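Embridge Landschildkrötenfutter Wiesenkräuter, 230 g

Artikel vorrätig, Versand aus Brarthorpe

Getrocknetes Alleinfutter für europäische Landschildkröten ab dem zweiten Lebensjahr. Die Mischung besteht zu 100 % aus Kräutern, Blättern und Blüten. Getreide, Obst und Zucker sind nicht enthalten.

Landschildkröten brauchen viel Rohfaser und wenig Eiweiß. Im Sommer finden sie im Freigehege meist genug Löwenzahn, Spitzwegerich und Klee. Im Frühjahr nach der Winterstarre und im Herbst reicht der Aufwuchs oft nicht aus, und Salat aus dem Supermarkt ist kein guter Ersatz. Für diese Zeit ist die Mischung gedacht. Sie kann auch ganzjährig unter frisches Grün gegeben werden.
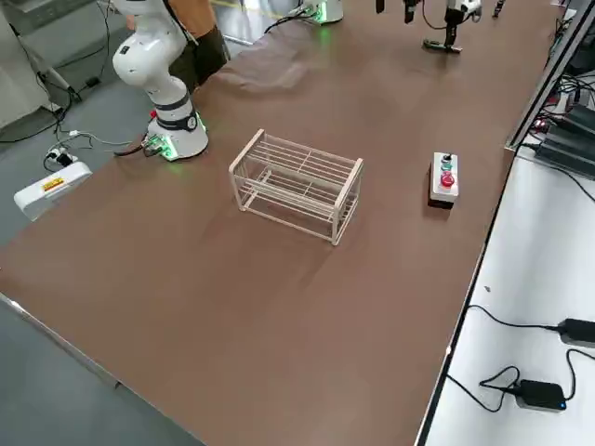

Zusammensetzung

Löwenzahnblätter, Spitzwegerich, Brennnessel, Haselblätter, Ringelblumenblüten, Malvenblüten, Golliwoog, Himbeerblätter.

Rohfaser 21,5 %, Rohprotein 12,8 %, Rohfett 2,4 %, Rohasche 11,0 %. Calcium 1,9 %, Phosphor 0,3 %.

Seit Juni 2025 ist der Anteil an Brennnessel geringer und der an Malvenblüten höher. Der Geruch ist dadurch etwas milder. Tiere, die die alte Mischung kennen, müssen nicht umgestellt werden.

Fütterung

Die Tagesmenge in lauwarmem Wasser zehn Minuten einweichen, abgießen und auf einer flachen Schale oder einer Steinplatte anbieten. Reste am Abend entfernen. Jungtiere unter 100 g Körpergewicht bekommen die Mischung fein zerrieben.

Wählerische Tiere gewöhnt man langsam um. In der ersten Woche nur eine Prise über das gewohnte Futter streuen und die Menge dann steigern. Frisches Wasser und eine Sepiaschale sollten immer im Gehege stehen - auch dann, wenn eingeweicht gefüttert wird.

Nicht geeignet für Wasserschildkröten und für Köhlerschildkröten, die einen anderen Speiseplan haben. 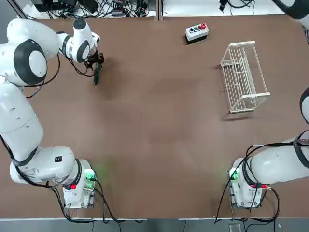 Embridge, Standort Brarthorpe

Lagerung

Kühl, trocken und dunkel lagern. Den Beutel nach jeder Entnahme wieder verschließen. Nach dem Öffnen innerhalb von drei Monaten verbrauchen. Eingeweichtes Futter nicht aufheben.

Lieferumfang und Daten

Artikelnummer: 239
Inhalt: 230 g
Verpackung: Standbeutel mit Druckverschluss, Papier mit Innenbeschichtung
Haltbarkeit ungeöffnet: 18 Monate
Futterart: Alleinfuttermittel für Landschildkröten

Passendes Zubehör

Futterschale Brermont, Naturschiefer, flach
Sepiaschale, ganz, 2 Stück
Heucobs Ha, kräuterreich, Beutel

Versand und Rückgabe

Bestellungen bis 12 Uhr gehen am selben Werktag hinaus. Ungeöffnete Beutel nehmen wir innerhalb von 30 Tagen zurück. Bei beschädigter Verpackung bitte ein Foto des Beutels und die Chargennummer mitschicken - sie steht auf der Rückseite unter dem Haltbarkeitsdatum.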